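7.4 Arm stops above the cart (fault 342, "contact not expected")

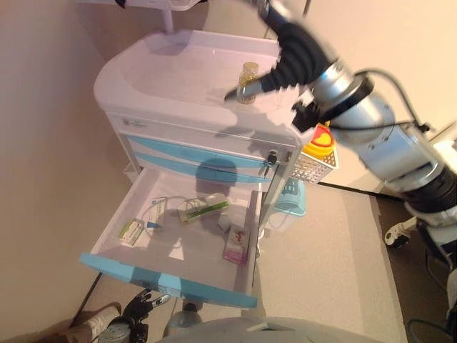

Fig. 12. Right gripper over the cart top, near the bottle. Third drawer open.

Fault 342 comes when the arm feels a force before the gripper has reached its target. On the Heseck cell we had it mostly with small glass bottles, and nearly always with a drawer pulled out. The arm holds its position and the Prurkel panel shows an amber line. The motors are still under power in this state.

CAUTION: Do not put your hand between the gripper and the cart top while the line is amber. In August an operator reached for the bottle and the arm finished its movement. She was not hurt, but the bottle was broken.

To recover from the fault:

1. Press HOLD on the panel. Wait until the line changes from amber to white. It takes about 15 seconds.

2. Look at the arm from the side. Check that the finger does not touch the bottle, the cap or the raised lip of the cart top. If it touches the lip, go to 7.5 and do not continue here.

3. Look at the cable of the arm along its whole length. A cable that is pulled tight gives the same fault as a real contact.

4. Select JOG, then UP, and lift the gripper by 30 mm. Use the slow speed only.

5. Press the stop button. Now you may take the bottle away by hand.

6. Check the open drawer. Tubes and packets must lie below the level of the handle strip. Close the drawer fully before you send the arms home, also if the next task needs it open.

7. Put the bottle back on the cart top, away from the lip. Release the stop button and choose HOME BOTH.

8. Start the task again from its first step. Do not use RESUME after fault 342, the stored height is no longer valid.

Note: The cart must not roll during the work. If you find it has moved, even a little, repeat the cart alignment (section 4.2) before step 8.

Note: If the fault comes back 3 times in one shift, leave the cell stopped and write it in the fault book with the bottle size and the drawer position. Inform Latifa Sqalli. She decides if the force limit may be changed. Operators do not change it themselves.

Section revised 2021-03-23, M. Agbenyega. Step 6 is new.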